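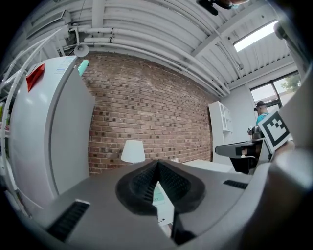 Skustetti Workspaces: Questions about the shared kitchen corner

Last updated 14/07/2020

Which refrigerator can I use?
Tenants share the white refrigerator next to the metal shelving. A red tag on the door does not reserve the unit for one company.

How do I label food?
Write your company name and the date on a plain white label and put it on the container itself. Labels on the door refer to the refrigerator and should be left in place. Unlabeled food is discarded at the weekly clear-out.

Can I store things on top of the refrigerator?
Light items only, up to the height of a water bottle. Keep the rear edge clear so that warm air can rise behind the cabinet.

What temperature is it set to?
The dial is set to hold 38 °F. Do not change it. If the compartment feels warm, check that the door has closed fully, wait one hour, then report it to the Ong front desk at extension 765.

What may go on the shelving?
Dry goods, mugs and small boxes. Heavy items go on the lowest shelf. The limit for the whole unit is 400 lb, spread evenly. Do not hang bags from the uprights.

Can I drill into the brick wall?
No. The brick is exposed and the mortar is soft in places. Adhesive hooks do not hold on it either, and they pull the face off older bricks. Use a freestanding rack.

Can I hang anything from the pipes or conduits under the ceiling?
No. This includes plants, string lights and signs. The beams are also off limits without written approval.

Is the table lamp for general use?
Yes. It takes an LED bulb of 11 watts or less. Replacement bulbs are in the Niltex supply cabinet, bin 991. Switch the lamp off when you leave and keep the cord clear of the walkway.

Can I work at the white surface by the wall?
Yes, when it is not needed for food. Wipe it with a damp cloth and mild soap. Scouring powder leaves marks on the finish.

When is the refrigerator defrosted?
Each September. A notice goes up one week ahead. Anything still inside on the morning of the defrost is thrown out, labeled or not.

Do these rules apply at Brerkard?
Only the labeling and clear-out rules. Brerkard has its own kitchen and a separate shelf limit, posted beside the sink.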